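4.2 Clearing up: the carton-and-bin task

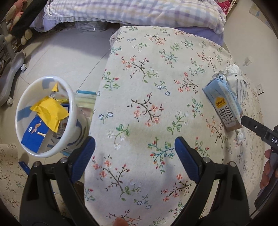 Figure 3. A carton on its side on the floral cover, a crumpled plastic bag around it, and the waste bin on the floor to the left. Recorded from the hand-held gripper.

Of our two chore families, folding has the better reputation and clearing up has the better failures. The instruction is one a tired parent could give: put the trash in the bin. What the policy receives is closer to Figure 3, where a milk carton lies in a nest of white plastic, the bin stands on a tiled floor beside the padded surface, and the surface itself is covered in printed flowers, leaves and branches. Early versions of the policy took a keen interest in the flowers. We counted a grasp at printed foliage as a failure, although one of us (Lu) argued for a separate category.

Demonstrations were collected in bedrooms with the Gekard hand-held gripper. The final training set for this task holds 835 demonstrations, selected from roughly 3,000 after we dropped those with lost tracking. Operators were told to leave the room as they found it. This instruction was easy to follow and has cost us a good deal of performance.

We ran 56 trials on the Trilard arm, with the starting layout changed each time. A trial passed if the target item ended up inside the bin and the bin ended up standing. The second condition was added in June, for reasons visible in the supplementary video.

Rigid items gave little trouble. A carton has flat sides and holds still, and the policy usually closed on it at the first attempt. Thin plastic was another matter. A bag has no preferred shape and no obvious place to take hold of it, and when carton and bag lay together the gripper tended to lift both, or to lift one and tow the other along behind. Whether towing counts as tidying depends on who has to live in the room; we scored it as a failure.

The Maeng baseline, which plans grasps from geometry alone, ignored the flowers completely – a point in its favor that we record without enthusiasm. It also ignored most of the bags. Kanaujia's attempt to combine the two methods inherited both habits and is described in the appendix.

None of this amounts to a machine one could leave alone with a bedroom. A person clears the same surface with one hand while thinking about dinner. Our policy needs a fixed arm, a bin within reach and a patient graduate student, and it still hesitates over wrappers. Section 4.3 repeats the trials with the softer Seltard fingertips, which improved the grasp on plastic and made letting go of it considerably harder.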